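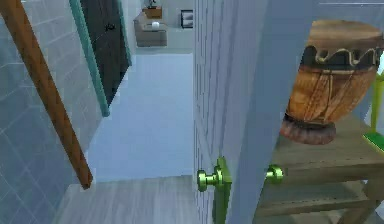

Simulated house, door with green knobs. Rendered view from the Gikero open day, 10/10/2026.

I spent the afternoon at the Gikero open day. Most of the floor was hardware, but I went for the simulation demo, run by Keerthana Pinto and Bontu Beyene. Their topic was doors: getting a mobile robot through a furnished house without a map made in advance. The software is called Cokasis and everything we saw was rendered live on a single workstation.

The house is generated from a seed. We were given number 496. Wall tile, floor, door color and furniture all vary with the seed, and the choices don't have to make sense together. Pinto's view is that a policy trained only on tasteful interiors learns the taste. I would like to see numbers on that, and she said a write-up is planned.

A door is modeled as a panel on a hinge with damping and friction, plus a separate joint for the knob. The hinge values are drawn at random within limits. The approach is split into two stages, a coarse one that brings the base up to the door and a fine one that lines up with the knob.

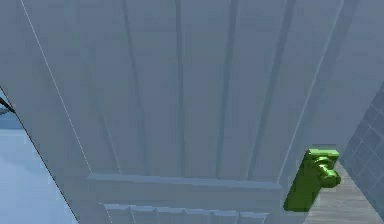 The fine stage is where most of the questions came from. At close range the panel takes up most of the view, and a pale, evenly shaded surface gives depth estimation very little to hold on to. Color helps if the fitting is bright green. Kirsten McIntyre asked what happens when knob and door match. Beyene said those seeds are kept in the training set and score worse, and left it there.

Contact was the weaker part of the talk. The knob is treated as rigid and the latch is a threshold on the knob angle. Anyone who has dealt with a sticky latch will have doubts. I have two at home.

After the break they moved on to planning across rooms. 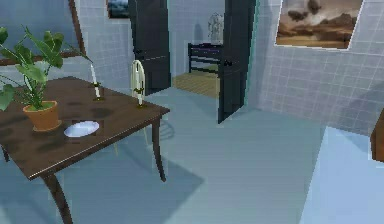

Open doors count as obstacles here, and the planner has to keep clear of both leaves and of the table legs. Thin curved legs are a known problem if the collision shapes are simplified to boxes, so Cokasis uses convex pieces for furniture. The cost is load time, and there was a noticeable wait between houses.

Slides are supposed to go up later in October. I'll add the link when they do.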